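Subject: Re: [workshop] Gripper fingers, round three
Date: 10/12/2022
List: Trustville Shared Workshop, robots and other time sinks

On the Trustville list, someone wrote:

> Before you print yet another set of fingers, have you checked
> whether the arm is going where you tell it? We had a Kolix
> servo in ours that was off by a few degrees and we blamed the
> plastic for a month. Also, what are you picking up? If it's
> still foam cubes I don't believe any of it.

Fair points, both of them, and the second one stung. The foam cubes have been retired. I've moved on to the remote control, on the wooden table at home, with the sun coming in, which the camera hates and I refuse to draw the curtains for.

On the first: I did check. I ran the arm to the same spot 100 times over two evenings and wrote the error down in a notebook like a Victorian. The Kolix servos are fine. The wrist bracket was not, as I had put it together with one screw too long and one missing. That has been fixed and we shall not speak of it on the list again, except that I just have.

The fingers are the black pair with the long triangular holes. The holes started as a way to save filament and I've grown fond of them, because the camera sits at the wrist and I can see a bit of table through them. 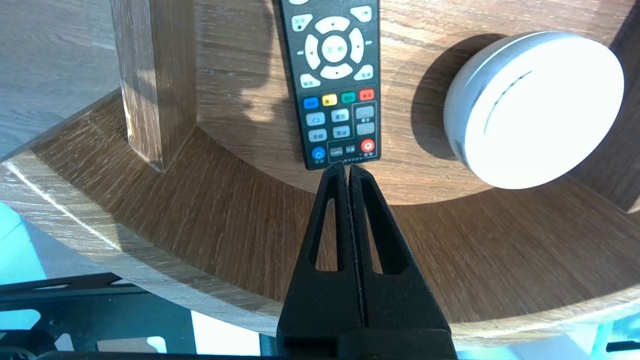
Do the fingers need rubber on the tips?

For anything smooth and hard, a thin layer helps a great deal, and a strip of old inner tube does the job as well as the stuff sold for it.

Current settings, for whoever asked last time: closing speed 131 in Skasta's units, whatever those may be. I wrote to ask and got a link to the page I'd been reading. Anything faster and the remote gets flicked sideways. The Engelbrecht controller board is still running the old firmware, as the new one wants me to make an account.

Bill so far is 626, and for that I could have had someone come round and pass me the remote for quite a while.

Two things I'd like from you lot. Has anybody got a spare wrist bracket, printed in something tougher than PLA? And does the Skasta software let you set a different speed for the last bit of the close? I've been through every menu twice and found a dark mode.

I'll bring the arm in March if the big bench is free.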